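Two arms, one planner: right arm stalls when stems cross
Motion Planning and Control > Bimanual

kurbelwelle
Posted 2021-03-09

Sorting setup with two arms over one table, artificial roses and hydrangeas, one container at each end. Each arm runs its own pick queue. A shared planner checks both trajectories against each other before anything moves. The planner is Galleo with the stock collision checker, and perception is our own segmentation model feeding grasp candidates.

With single flowers spaced apart it runs fine. When stems cross, the right arm goes to its pre-grasp pose and stays there. The log says "goal region occupied" and the planner retries until it hits the limit, which I have set to 200. The left arm keeps its reservation the whole time.
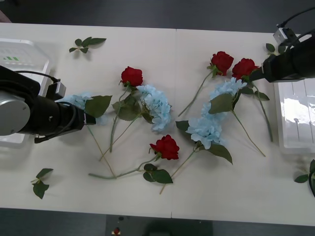

Both arms at pre-grasp, left over a hydrangea, right over a rose.

The right arm's target is clear of the tangle, so I don't see why it should care what the left one is doing. Clearance padding is 8 mm on all links. Has anyone seen this?

tmoss_ctl
What does your reservation volume look like? If you build it from the object mask, a rose with a long stem gives you a box that covers a good part of the table. The bloom at the lower center has its stem running nearly over to the left arm. Anything that boxes that flower will block both sides.

kurbelwelle
It is built from the mask, axis-aligned. I had not thought about the stems. Will plot the boxes tonight.

Everett Nguyen-Tran
I don't think boxes are the whole story. We ran Galleo on a similar cell at Kurnham and the retry loop never re-sampled the goal. It asked for the same pose every time. Check whether your retries have different seeds. If they don't, 200 attempts is the same as one.

tmoss_ctl
That was fixed, at least on the branch I use. Goal re-sampling has been on by default since September.

Everett Nguyen-Tran
On by default for single arm. The dual arm wrapper passes its own config and overwrites it. Look in the wrapper, not the planner.

pell_grip
I'd question the segmentation first. Where several stems cross, ours used to merge two flowers into one instance, and then every volume downstream was wrong. Dump the instance masks and look at the left-center area before touching any planner settings.

Also, reserve around the grasp point and the lift path only. You don't need the whole stem until you are lifting.

tmoss_ctl
Disagree on the last part. If the left arm lifts a hydrangea whose stem is under a rose, the rose moves. The other arm is then closing on a pose that is out of date. You want the stem in there somewhere.

pell_grip
Then re-detect after every lift. It costs us 123 ms per pass, and we stopped trying to predict what the stems would do.

kurbelwelle
Results so far. Everett was right about the wrapper, the seed was fixed. With re-sampling on, the right arm gets out of the stall in 10 retries or fewer on most layouts, but not when the lower center rose is in the left queue. I plotted that one and its box does overlap the right arm's goal. Masks are okay, no merged instances in this layout.

Switching to oriented boxes next, then I'll try re-detecting after each lift.

tmoss_ctl
Oriented boxes will help with the straight stems. For anything with big leaves on the side I'd use a convex hull.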